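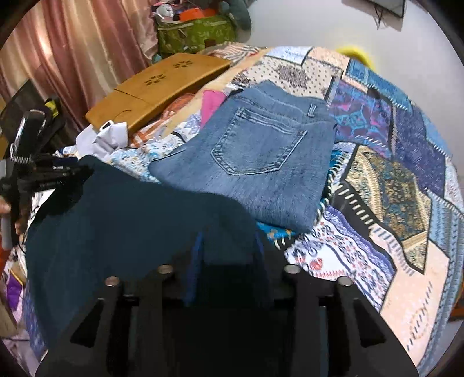
Kvam plugin for Catotow: progress report to Trustis, second period

Hi all,

Second report, and a longer one than last time, so get a coffee. The short version is that the rename work is in, the indexer is much less hungry than it was, and the Windows path mess is still a mess (I'll get to that, I promise). I've kept to the headings from the grant agreement where they fit and made up my own where they didn't.

What I said I'd do

In the plan I sent you in June I listed rename across files, an indexer that doesn't eat the whole machine, settings that survive an upgrade, and a first pass at docs. Rename and the indexer are done and released. Settings are done except for one nasty case. Docs are started, and I'm a bit embarrassed by how little "started" means there.

Rename across files

This one was the big item and I'm really happy with it! You can now put the cursor on a function in Catotow, hit rename, and Kvam changes it everywhere it's used, including the re-exported names that used to get skipped. The old version did a text search and then tried to guess which hits were real, and it guessed wrong often enough that people turned it off. The new one asks the index, so if the index knows about a symbol, rename knows about it too.

There's a preview panel. I fought with it for longer than I'd like to admit, mostly over what to do when a file has unsaved changes. Right now it uses the unsaved text and puts a little dot next to the file name. Two people have already told me they didn't see the dot. I may swap it for a word.

It still won't rename inside strings or comments unless you tick the box, and the box is off by default. I know somebody on your side asked for it to be on. I tried it that way for a couple of weeks on the Pomville codebase and it happily rewrote a bunch of log messages I wanted left alone, so off it stays for now. Happy to argue about this one.

The indexer

The first release built the whole index in memory and wrote it out at the end, which was fine on my toy projects and awful on anything else. It now writes as it goes, in chunks of up to 200 files, and picks up where it left off if you close the editor halfway. Opening a big project for the first time is still slow. Opening it the second time is fast, and that's the part people feel every morning.

I also found out why the fan on my laptop kept spinning up with nothing open. The file watcher was watching the index folder, seeing the index change, and telling the indexer about it, which then updated the index. Lovely. The fix was one line and it took me two evenings to find.

Tests

The suite is at 1,698 tests and all of them pass on Linux and macOS. On Windows 14 are switched off, every one of them to do with paths. I've left each one in with a note next to it so they don't just quietly vanish. The full run is slow enough that I've split it, so a pull request gets the quick set and the main branch gets everything overnight. One thing slipped through because of that split (a crash when a project has no root folder), and I've moved the test that would've caught it into the quick set.

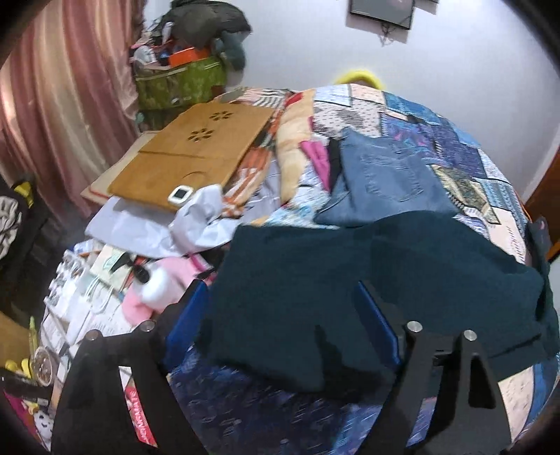 Dark green-teal garment, loosely folded, on the bed

Settings and upgrades

Quick background for whoever is new to these reports: upgrading Kvam used to reset your settings, so you'd update and suddenly half your project would be underlined in red as "unknown symbol" when nothing had changed. We got a lot of angry mail about it, and fair enough. Settings now carry a version number and get converted on startup, and the old file is kept next to the new one with ".old" on the end in case the conversion goes sideways.

The nasty case is when you share a settings folder between two machines and only one of them has been upgraded. The newer one converts the file, the older one can't read it and falls back to defaults, and then it saves those defaults over the top. Ugh. I have a branch that makes newer files read-only for the older version, but the older version has to know about that, so I'd need to put out a small patch for the previous release too. That's on the list for next period.

Windows paths

Not finished. Drive letters can arrive as upper or lower case depending on how the project was opened, and Kvam treats those as two different places, so you get every symbol twice and rename offers you both. I've fixed it for projects opened from the menu. It still happens when you open one from the command line, and network drives are their own adventure. I underestimated this in the plan, plain and simple. I'd like to move the leftover hours from "editor themes" into it, if you're okay with that. I don't think anyone will miss the themes.

Bug reports

There are 56 open reports right now. A good chunk of them are the drive letter thing wearing different hats, and I've been linking them together as I go. Please keep sending small sample projects with reports if you can! A screenshot of a red underline tells me that something's wrong, and a zip with three files in it usually lets me fix it the same day.

Docs

There's an install page, a page on rename, and a page on settings that stops in the middle of a list. The install page has been read by one person who had never used Catotow before, and she got stuck on step two, where I'd written "open the usual panel" (what usual panel?). I've rewritten that step. I want to get a couple more first-timers through it before I call it done.

Money and hours

Spending is on plan. The build machine cost a little less than I'd budgeted and the code signing certificate cost a little more, so they pretty much cancel out. The spreadsheet is in the shared folder, on the tab named for this period. Hours are heavy on the indexer and light on docs, as you've probably guessed by now.

Next period

Windows paths first, then the shared settings patch, then docs. I'd also like to try letting rename work on folders, but only if the first two go smoothly, so please don't hold me to it.

Two things I need from you: a yes or no on moving the theme hours, and the name of whoever at Trustis should get the test builds now that the old mailing address bounces. Either one can come by email, whenever suits.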